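About Prulport Stage Company

We put on musicals in a former bus depot at the unfashionable end of the harbor. There is a stage, there is a band, and there are seats, most of which face the right way. We have been doing this long enough to have opinions about fog machines.
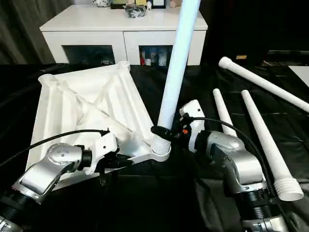
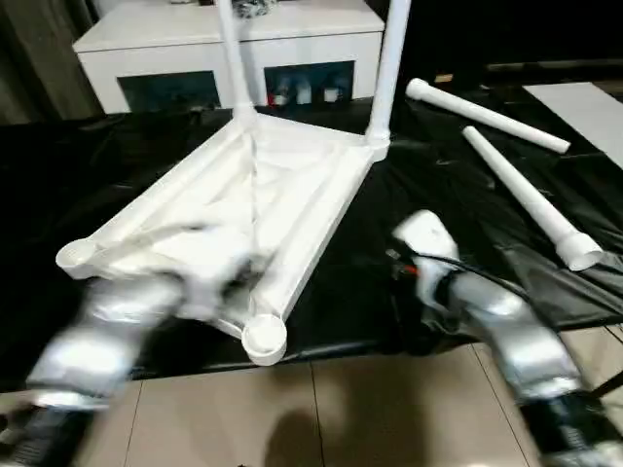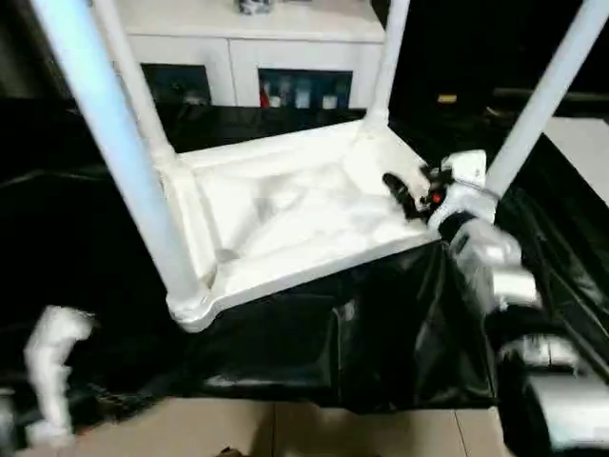
White plastic, and the legs that go with it.

How it started

Prulport Stage Company was founded by Pádraig Ó Súilleabháin, who came to town to direct one show and missed the last ferry home. The show was a sea-shanty musical called Breathnach, named for its hero, a lighthouse keeper with a surprisingly high belt. It was booked for a week. It ran for two months, partly on merit and partly because the cinema across the road had closed for repairs.

With the money left over we paid the electric bill and signed a lease on the depot. The ticket window still says EXACT FARE ONLY. We do take cards.

What we do

Every season we stage two big musicals, one in October and one in spring, plus whatever small thing the cast has been threatening to put on in the bar. Our best-known show is Flukura, a rock opera about moths. The local paper called it "loud from the start," and we have used that on every poster since. Otel, set over one night in a hotel where all the guests have the same room key, went on the road after its home run and played 24 towns. It came back with a different drummer and a much better second act.

Casting is open. We hire trained performers and people who have only ever sung in their cars, and we pay them all from the same rate sheet. If you can hold a harmony while somebody pushes a wardrobe past you, please get in touch.

The building

The auditorium seats some 1490, counting the balcony, where the view is excellent if you like the tops of heads. Balcony seats are priced accordingly. The orchestra pit used to be the inspection pit for the buses and still smells faintly of diesel in warm weather. Our brass section claims to enjoy it.

Doors open an hour before the show and the curtain goes up at 7 p.m. Latecomers are let in during the first loud number. At Flukura that will not be a long wait.

Working with us

We rent the hall to touring shows, dance schools and the odd wedding. We also license our own scripts and scores to schools and amateur groups, with the swearing removed on request (Breathnach gets quite a bit shorter). For bookings, auditions or lost umbrellas, call the box office any afternoon and let it ring. The phone is at the far end of the depot.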